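Parallel gripper or five-finger hand for mixed tabletop objects?
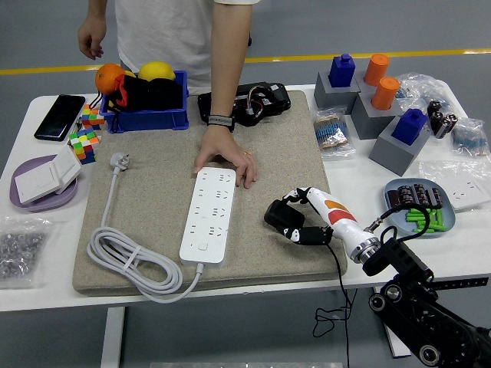 Our table with the hand fitted, power strip on the felt mat

Asked by Bríd Carroll

We have one arm and two end effectors to choose between, and I have to recommend one of them for the next few months of work. I'd like to hear from anyone who has run both kinds on the same arm.

The two are a Poltton parallel gripper, the wide version with 82 mm of opening, and a Prodari five-finger hand. Both bolt to the same wrist flange, so swapping them takes one person a few minutes plus recalibration. Control is through a Nadirar controller, which has a profile for the gripper out of the box. For the hand we had to write our own.

The objects are ordinary household and workshop things: puzzle cubes, fruit, a power strip with its lead, wall switches, batteries, peg blocks, plates, and small components in clear bags. The tasks are mostly pick up, hand over and put back, with a few that need a press or a push. We use a felt mat in the middle because the bare table was too slippery for the long objects.

So far I have done 100 attempts with each on a short list of objects. Summary:

Gripper: very good on the cubes and the pegs. Good on the lemon. Poor on anything flat. It will not pick a wall switch off a tray unless the switch is tilted. On the power strip it closes across the width without trouble, but if I grab near one end the strip swings and the other end drags on the mat.

Hand: 80 good picks out of the 100, but spread differently. Better on the orange and the pouch. Better on the bags too, as it can pinch the top of a bag where the gripper tends to squash what is in it. Worse on the pegs, where the thumb lands a few millimetres off and tips the block. On the power strip it wraps round well, then is slow to let go, and twice the little finger caught in the lead.

Things I can't decide on:

1. Is the peg problem something that calibration will fix, or is it just what these hands are like?

2. The hand has its own cable, which hangs down over the table edge at the moment. I have read that people route it along the arm. Does that cause trouble at the wrist when it turns through its full range?

3. We have one camera looking down at the table from head height. With the gripper I can see both fingertips nearly all the time. With the hand, its own back hides the fingertips for most of the approach. Is a second camera worth the bother?

Budget is not the main question, both are already here. What I can't do is keep swapping every day, it eats the morning.

Answer from Kyung-tae Yang (accepted)

I ran a parallel gripper for a year and then a hand of the same general type, on a similar sized arm. Taking your points in order.

Pegs. Some of it is calibration. Check the zero of the thumb joint first. On ours the thumb zero moved every time the hand was powered off with the fingers closed. We now open the hand fully before shutting down and run a short homing routine at the start of each day. That got rid of most of the tipping. What was left came from us using a full five-finger grasp on a small object. For pegs, use the thumb and first finger only and keep the other three curled well back out of the way. Add it as a separate grasp in your profile and choose it by object. If you try to get by with a single grasp for everything you will be unhappy with any hand.

You should still expect the gripper to win on pegs. Two flat pads closing in a straight line is hard to beat for that.

Cable. Route it along the arm, but leave a loop at the wrist. Put the wrist at one end of its range, tape the cable loosely, then turn slowly to the other end and watch it. Do this by hand guiding if your arm allows. Once you know how much slack it needs, fix it with hook and loop straps and keep the straps off the joint caps. Don't use cable ties, you will want to take it off again. I would do this before any more trials. A cable dangling past the table edge pulls on the hand by a different amount in each pose, and it can snag on things on the table when the arm comes back.

Camera. Yes, get the second one. Ours is on the forearm looking along the fingers. A side view on a stand also works but it gets knocked. With only the head view you are guessing for the last few centimetres. If you are working by teleoperation the operator will learn to cope, but anything trained on those recordings has to cope as well.

The slow release on the power strip sounds like controller settings. If your profile opens all the fingers at the same speed, the one with the furthest to travel holds everything up. Open the thumb first, wait a moment, then the rest. For the lead, coil it and strap it, and come in from the side away from where it leaves the strip.

As for which to keep on: look at your task list and count how many tasks need the hand. If handing over and bags are a large part, fit the hand and leave it on. If it is mostly cubes and pegs, the gripper will give you more useful hours. Do all of one and then all of the other. Don't swap in the middle of a batch.

Comment from Bríd Carroll

Thank you. Checked the thumb and it was out, though I don't know by how much as I homed it before writing the figure down. The two-finger grasp is much better on the pegs. Cable is next. Where on the forearm is your camera, above or to the side?

Comment from Kyung-tae Yang

Side, on the thumb side. Above was fine until the wrist bent back, then all it saw was the back of the hand.

Answer from foleybench

just use the gripper. hands are nice to look at but there are too many joints to go wrong. we put longer soft pads on ours and it picks up flat stuff fine. Foley do a pad set, or cut your own from rubber sheet

Comment from Bríd Carroll

Would the pads do anything for the bags? Flat things are only part of it.

Answer from tmk_lab

Agree with most of the accepted answer. Two more things to look at.

Your 100 attempts should be split by object before you compare. 80 out of 100 for the hand tells you very little if half of them were oranges. Make a table with objects down the side and the two end effectors across the top, same number of attempts in each box, same starting positions. Mark the positions on the mat with chalk. It brushes off.

Also record why each one failed. We use four codes: missed, slipped, knocked something else, wouldn't let go. It takes a second per attempt. When we did this we found that most of the failures we had put down to the gripper were in the "knocked something else" group, and moving the objects further apart sorted a good share of them. If your table is as busy as ours was, try the same picks with only the target object on the mat and see if the numbers move.

On small loose parts such as capacitors, I wouldn't judge either one. Neither is made for it. Put them on a plate and have it move the plate.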